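Plaltamden Weekly – money without the pep talk
23rd September | By Tamsin Tapsell

We use cookies to improve your experience. By continuing to read, you accept our cookie policy.

Another quarter, another bank telling us the consumer is "resilient." Drakik's new outlook says households are in fine shape because card spending went up. I read all 14 pages and I'm not buying it.
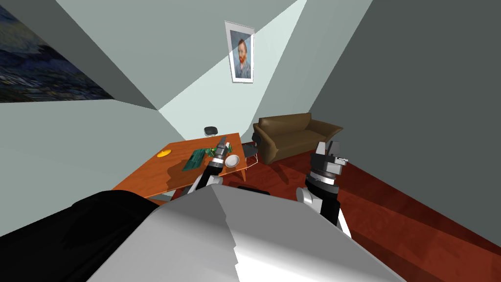
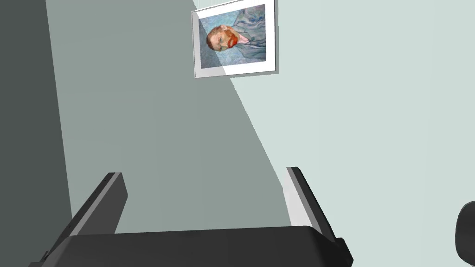
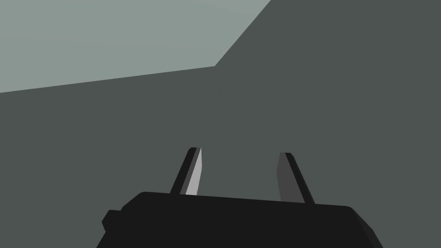 Spending more doesn't mean doing well

If your groceries and car insurance cost more, your card bill goes up. You didn't get richer. Drakik never takes price increases out of its headline number, and the one chart that might have helped starts in March, right after a weak winter. Pick your starting point and you can make any line climb.

Then there's the survey. Kirell asked 1,257 people how they felt about their finances, and Drakik quotes the cheerful half. Further down, plenty of the same people say they couldn't cover a surprise $200 bill without borrowing. That part didn't make the press release.

Ginevra Fiore, who used to write these outlooks for a living, told me the summary page often gets drafted first – the numbers go in later. Maybe that didn't happen here. I'd still like to see the late payment figures, and Drakik left those out for the second time in a row.

I'm not calling a crash. I've seen too many of those calls go bad, a couple of mine included. But if someone tries to sell you a fund on the strength of this report, ask them what spending looks like after inflation – and ask who's paying only the minimum on their card.

Next week: Harawira's savings account and its 2 pages of fine print.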